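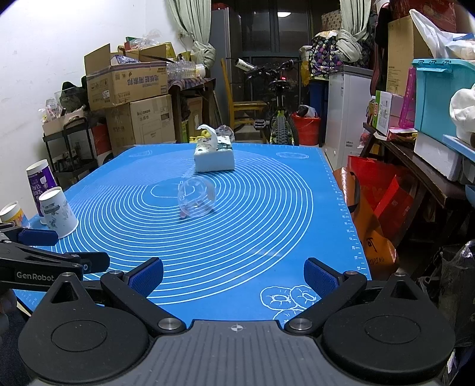
Kallcombe Table Items is a small set of written records about everyday things on tables: cups, boxes, tubs, wrappers, tissues, and the mats they stand on. It holds 300 table layouts and 300 short tidying notes, one note for each layout. A layout says which items are on the table and where they are in relation to the mat. A note says in plain words how the table should be put straight. The printed mats turned out to be the most useful part of the whole thing, as their markings give people something to point to. On the blue silicone mat, for instance, a writer can say "the clear round container by the middle of the rings" or "the cups at the left edge" and a reader knows where to look. The ruler down the right edge does the same job for anything lying on that side.

Name and version

Kallcombe Table Items, release 6. Dated 2 Mar 2025. Earlier releases used a different column order and should not be mixed with this one.

Who made it

Delyth Gough drew up the item list and wrote most of the layouts. Edin Kadrić wrote the tidying notes and Heledd Lougher edited them. Mohit Kushwaha looks after the files and the checking script. Questions about wording go to Heledd Lougher, questions about files to Mohit Kushwaha.

What is in the folder

items.csv – the item list, 50 rows. Each row has an item code, a plain name, a kind, a material where we know it, and a line on how the item is normally stood or laid.

layouts.csv – one row per item per layout, so a layout with four things on the table takes four rows. Columns are layout code, item code, zone, which way up, and remarks.

notes.txt – the tidying notes in layout order, with a blank line between them.

mats.txt – a short text on each mat, saying what is printed on it and which edge counts as near.

check.py – reads the two csv files and reports any code that appears in one and is missing from the other. It does not change anything.

How we name places on a mat

Every mat is split into zones. The centre zone is whatever lies inside the second ring from the middle. The ring zone is the rest of the printed rings. Outside those are the four edge zones: near, far, left and right. Near is the side with the pastry drawing on the blue mat, and that drawing sits right of centre when the mat is the correct way round. If a table has a mat with no drawing on it, mats.txt says which edge we used.

An item that sits across two zones is given the zone that holds most of its base. For things that have no real base, such as a crumpled plastic bag, use your eye. Items beyond the far edge of the mat but still on the table are marked "far, off mat". We went back and forth on that one, and release 5 has them simply as "far", so take care if you have old copies.

How we name things

Use the plain name first and add a colour or a print only if two things on the table could be confused. "Tissue box" is enough if there is one tissue box. With several paper cups on the table, go by size and colour: tall purple cup, short white cup. Where a cup has pictures on it, give the colours of the artwork and leave it at that. We did have a habit of naming cups after whatever we thought the picture was, and no two of us picked the same name.

Lettering on an item is recorded as present or absent. We do not copy it out. The language goes in the remarks column if the writer is sure of it.

Clear plastic has its own rule. A see-through container takes on the look of whatever is under it, so its own colour is always entered as "clear", even on a strongly coloured mat. Anything that shows through it, inside or beside it, is entered as a separate row with the remark "seen through clear item". If you cannot tell what the thing is, the kind is "small item" and the colour is the nearest ordinary word. Pinkish-red is allowed.

Which way up

There are four values: upright, upside down, on side, tipped. "On side" means the item is lying flat on its wall. "Tipped" is for anything leaning or turned so that its round face looks towards the near edge. Paper cups are very often upside down in our layouts, and this is not a fault to be put right unless the note says so. Tissue boxes are upright when the opening is on top. Whether a tissue is sticking out goes in the remarks.

The tidying notes

Each note is between one and five sentences. It names the things to be moved, where they should end up, and anything that stays where it is. A typical one reads:

"Leave the tissue box where it is. Put the clear container behind the cups on the left. Keep the cups upside down. The crumpled plastic goes in the bin."

Notes never say how to pick a thing up. They also leave out reasons, apart from a few early ones by Delyth Gough which we kept as they were. Words such as "neatly" and "properly" were taken out by Heledd Lougher in June and replaced with a plain position. "In a row along the left edge" can be checked by anyone with a look at the table. "Neatly" cannot.

Some notes ask for a thing to be thrown away. Crumpled plastic, used tissues and torn wrappers are always treated as rubbish. Empty cups and tubs are kept unless the note says otherwise. The bin is not part of the layout and has no code.

Known problems

The kind "toy" is too wide. It has been used for anything bright and toy-like that the writer could not place, and some of those entries will be wrong.

Glossy mats catch the light, and a pale streak over the rings has been entered as a piece of tape in a couple of old layouts. Those rows have "check" in the remarks.

Cups are over-represented. If you want an even spread of kinds, sample by kind from items.csv and then pull the layouts that use them.

The material column is patchy. Paper and clear plastic are filled in; for many of the rest we left a blank sooner than guess.

What it is suitable for

Writing practice on clear instructions, testing whether a reader can match a sentence to a table, and comparing ways of describing position. It has also been used for sorting activities with adults learning English, where the cups and the tissue box went down well and the zone names did not – "far, off mat" in particular needed explaining.

It is not a guide to kitchen hygiene or storage, and the notes should not be read as advice on what can be recycled.

Changes in this release

Split "far" into "far" and "far, off mat".
Added the "tipped" value. Round containers formerly entered as "on side" have been gone through again.
Merged "tub" and "pot" into "container".
Corrected the near edge for the blue mat in mats.txt, which had been given as the ruler side.

Corrections

Send the layout code, the item code and the change you want made. Please send one message per layout. Changes to item names are held over to the next release so that codes and names stay in step.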